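Visit report: the kitchen handling bench at Pruldale

Yuto Ogura and I went to the Pruldale test lab in October to look at simulated kitchen work before we put in our equipment request for the Idlow site. Darren Lockwood met us at 9:30 and had the bench up on two screens by the time we sat down.

Idlow wants a two-arm station for sorting and putting away pantry goods. The open question is whether we buy both arms in the first year or start with one. Lockwood's advice was to spend on simulation time first and leave the hardware order until the grippers are settled. 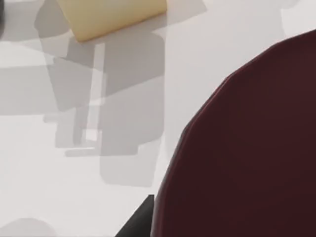 Close view of the simulated tabletop, with a black gripper finger right beside a dark red rounded object.

Close work is where the budget goes, he said. A finger that suits a box may be wrong for a curved side, and a second set of fingers for each arm was left out of our first quote from Papadakis. That quote covers arms, mounts and controller. We have asked them to add fingers as a separate line.
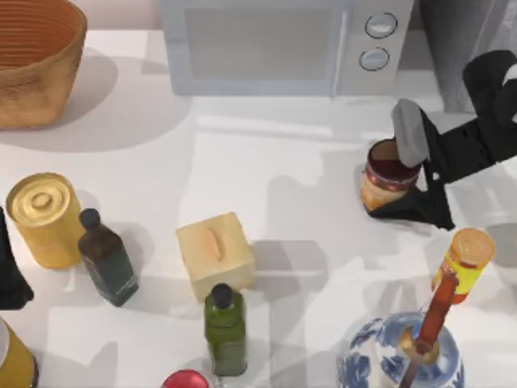
Two arms at the simulated counter, the right one with its fingers at a dark red and brown jar.

We talked for a while about reach. The Idlow counter is 611 mm deep and the Brotness arm we priced is rated to 1188 mm, so reach is fine on paper. Mounting is less clear — the wall on the left side may need bracing, and we have no price for that yet.
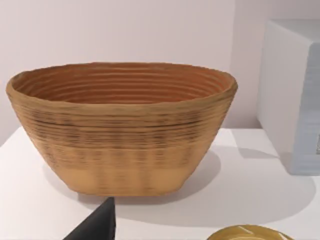
Image: Pruldale test lab, simulation view

Large open items such as bowls and baskets were Ogura's main concern, as they make up a good part of what Idlow handles. Lockwood suggested listing our widest items and sending him the measurements before we choose a gripper. Simulation time is billed by the hour, and he thought 49 hours would cover a first round. A second round would be quoted separately.

We use cookies to remember your settings. Accept | Manage cookies

Layout was the last subject before lunch.

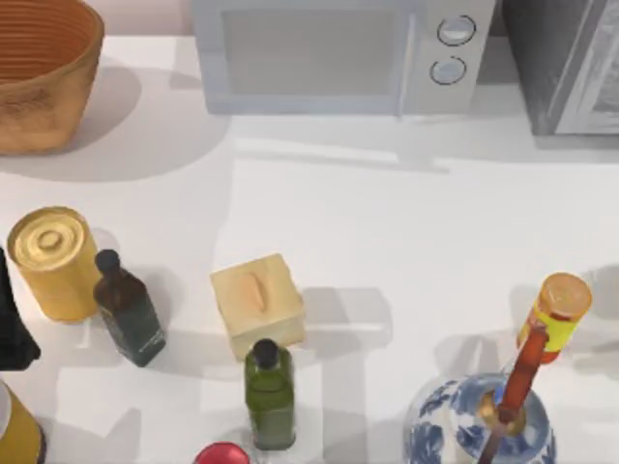 Ogura asked for bottles and cans to stay in the trial set, along with something tall. Lockwood can change a layout the same day, so we will send three of our own.

For the request we are putting down one arm, two sets of fingers and the 49 hours, with the second arm moved to next year. Papadakis still owes us a price for spare cables and the 211 mm riser.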